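Watching order for Kalleo if I've never seen a melodrama before?

Asked by Triin Lukoševičius
22/04/2022

Hi everyone! I finally gave in and started Kalleo last weekend after my sister kept sending me clips. I'm four episodes in and completely hooked, but also a little lost, and I'm hoping somebody who watched it when it first aired can help me out.

My first problem is the order. The streaming app I use lists the main series, then something called Kalleo: Winter Letters, then a "director's edition" of the first two episodes. My sister says Winter Letters takes place before episode one. A comment under the trailer says to save it for last or it spoils the hospital storyline. Who's right?

My second problem is that I mostly watch romantic comedies (I have seen Grestia three times, start to finish, and I will happily see it again). I wasn't ready for this much crying! Episode three had me in pieces over a train ticket. Does the whole thing stay this heavy, or are there lighter stretches? I'd like to watch it with my mom when she visits and she's not good with sad endings. 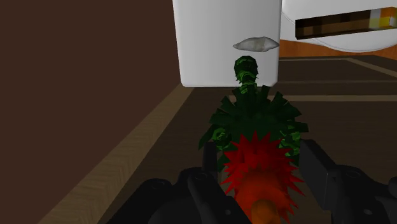

And one more small thing. Is the actor who plays the younger brother the same one who played the baker in Grestia? The voice is identical but the hair is so different that I keep changing my mind. The credits go by too fast on my app and they're not translated.

No spoilers past episode four please, or mark them clearly. Thanks so much!

3 answers

Answer 1 (marked as most helpful)
Jaanus Vasiliauskas

Oh, I'm jealous, I would love to see episodes five and six for the first time again. You're in for a treat!

I watched it week by week when it aired, so let me go through your list.

Order first. Your sister is right that Winter Letters is set earlier. The commenter is right that you shouldn't watch it first. It was made after the main series was finished, and the writer clearly assumed you knew everyone already. There's a conversation on a bridge that means almost nothing if you start there, and it hit me like a truck because I knew where those two ended up. So watch all 13 episodes of the main series, take a day or two off, then put on Winter Letters. It's a single special, a little longer than a regular episode.

The director's edition you can skip for now. It's the same two episodes with some scenes put back in, mostly the grandmother's shop and a longer version of the argument in the rain. I like it, but it slows down the start quite a bit, and you're already past it. Go back when you miss the characters. You will.

About the crying: it comes in waves. I'd call episodes one through four the saddest run until you get near the end, and I don't think it spoils anything to say that the middle is much warmer. There's a whole cooking contest subplot that could have come straight out of a romantic comedy, and the actress playing the landlady gets to be really funny. She steals every minute she's on screen. Somebody please give that woman her own series.

As for your mom, I'd say the ending is bittersweet. My own mother was fine with it and asked to start over the next day, but she did leave the room during episode 11. If yours hates sad endings with a passion, stop after episode 12 and tell her that's the finale. It works surprisingly well as one.

The younger brother is played by a different actor from the baker in Grestia. I thought the same as you for weeks! They do sound alike, especially when they're whispering. If your app lets you switch to the original credits, pause on the second card, where the supporting cast is listed one name per line. The guest roles are on the fourth card.

If you end up liking it as much as I think you will, try Vasulia next. Same writer, smaller cast, and the soundtrack is gorgeous. I've played the piano theme so many times that my neighbor hums it in the elevator.

Come back and tell us what you thought of episode nine. 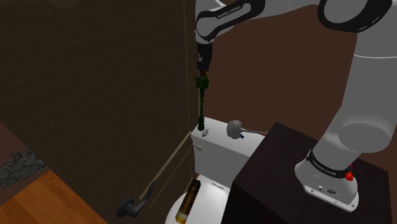
Can I watch Winter Letters if I've only finished half of the main series?

It's better to wait. The special refers to things from the last three episodes, including who wrote the letters, and it doesn't give any recap before it starts.

Answer 2
ng_rewatch_club

just watch in whatever order the app gives you, its fine. I did winter letters first by accident and still loved it. the bridge part was confusing but then when I got to ep 10 I screamed

also DO NOT read the comments under the trailer, people post the ending there. there are over 1,000 of them now and the top one is a huge spoiler

grestia is better though :)

Answer 3
Deleted user

I agree with the first answer on most points, but I'd put in a word for the director's edition. The extra scenes with the grandmother explain why the older sister is so cold at the birthday dinner. I only saw the regular version the first time and I disliked her for most of the show, which was unfair to her. With the added scenes she became my favorite character.

If you have an evening free before your mom comes, you could start with her on the director's edition and then carry on from episode three together. You'd get the new material and she'd get the full story from the beginning. Each of the two runs 59 minutes on the version I have, so it's a decent evening with a break for tea.

On lighter stretches, episode 6 is the one I put on when I'm having a bad week. Nobody gets sick, nobody leaves town, and the dance lesson is adorable. The actor playing the older brother said in the commentary that he'd asked for a comic scene and was given that one with no rehearsal. I believe it, because his partner is obviously trying not to laugh.

Subtitles: if yours look odd in episode seven, where the two leads suddenly seem to call each other by the wrong names, those are childhood nicknames. Mine didn't explain it at all and I went back twice.

Comment from Triin Lukoševičius on Answer 1

Thank you, thank you! Main series first, then the special. I can't believe it isn't the same guy, I was ready to bet money on it. I'm starting episode five tonight and I've already told my mom about the landlady. Adding Vasulia to the list too!

Comment from Jaanus Vasiliauskas

Enjoy! Keep going straight into six if you can stay up, five stops in the middle of a phone call.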